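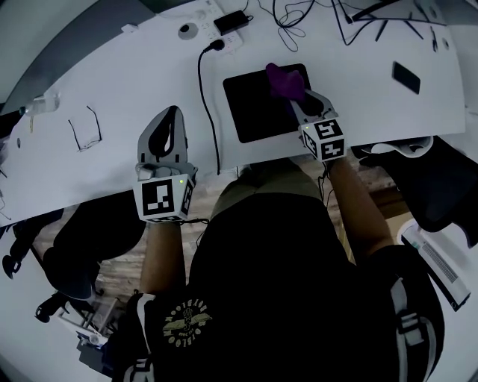 Cloth task at the desk, with one gripper in each hand.

How to plan a shift at a demonstration desk

Print this page | E-mail this page

At Trekia we prepare and fold textile goods for hotels. Since June a part of our people works some hours at a demonstration desk, where they do the cloth tasks with hand-held grippers and the movements are recorded for the folding line. I wrote this guide for team leaders in our other buildings who will start the same work. It says little about the software, for that you have the Stiletti manual. It is about the desk, the hours and the people.

Before you begin

Tell the team what the recordings are for. In our building we waited too long with this, and in the canteen there were already three different stories. We now say it in the first meeting: the line will take over the flat, simple pieces, and the mixed and damaged pieces stay with the hand folders. If your management has not yet decided which pieces will move, say also this. People accept an open question better than a vague promise.

Ask who wants to try. Do not choose only the fastest folders. A fast folder is often impatient with the grippers, and some of our best recordings come from colleagues who were slow at the old table.

Step 1. Prepare the desk

Choose a desk that is deep enough to reach forward with both arms. Put the work surface, for example a square mouse pad, where the person can reach it without leaving the backrest for long. A dark pad under a coloured cloth is good, it makes the edge of the cloth easy to find by eye.

Give every cable a path. A cable which crosses the desk should not cross the place where the hands move. Private things such as telephones and glasses can stay on the desk, but at the side. We tried to forbid them and it made only bad feeling.

Step 2. Set up the person

Adjust the chair first and the straps after. The straps should lie flat on the shoulders and not pull when the arms go forward. Let the person sit for a minute and reach out slowly, left and right. If the shoulder goes up, the chair is too low.

Then give the grippers. Check that the marker cubes are clean and that no finger or sleeve covers them. Short sleeves are more practical. On our sets a green light must be on at both cubes before you start.

Step 3. Record in short blocks

1. Lay one cloth on the pad, a little crumpled.
2. Let the person take hold of it with one gripper and keep the other one ready near the front of the desk.
3. Do the task at normal speed. Do not ask for "robot speed", the movement becomes stiff.
4. Open the jaws, put the hands back and begin again.

One block has 23 repetitions. After 4 blocks the person changes to another job, also if they say they are fine. In the first weeks we planned by the clock and the last recordings of each shift were poor – and the wrists were sore. With blocks everybody knows where the end is.

Step 4. Mark the failed attempts

A dropped cloth is not a mistake of the worker. Mark it in the list and continue. Please do not use the list to compare colleagues. At Andis, our sister building, the numbers were hung on the wall for two weeks, and after that people threw away difficult attempts and kept only the easy ones. It took some time to repair this.

Step 5. Plan the pay and the place in the rota

Desk hours are paid as skilled hours with us. The works agreement, which we call the Kalogeropoulos paper after the lawyer's office that wrote it, says also that nobody loses their place at the folding table while they record. Put this in writing before the first shift. When our first 1000 recordings were complete, the question came quickly: "And now, do you still need me?" We could show the paper.

What changes in the daily work

The work at the desk is quieter and you sit. Some colleagues like it, others miss the talk at the big table. For this reason we place 2 desks side by side where the room allows it. Expect also that people begin to explain their own folding in words, to each other and to the technicians. Leave time for it in the rota, a quarter of an hour at shift change is enough.

Last change of this page: 12/28/23

Contact | © Trekia, training department | Back to top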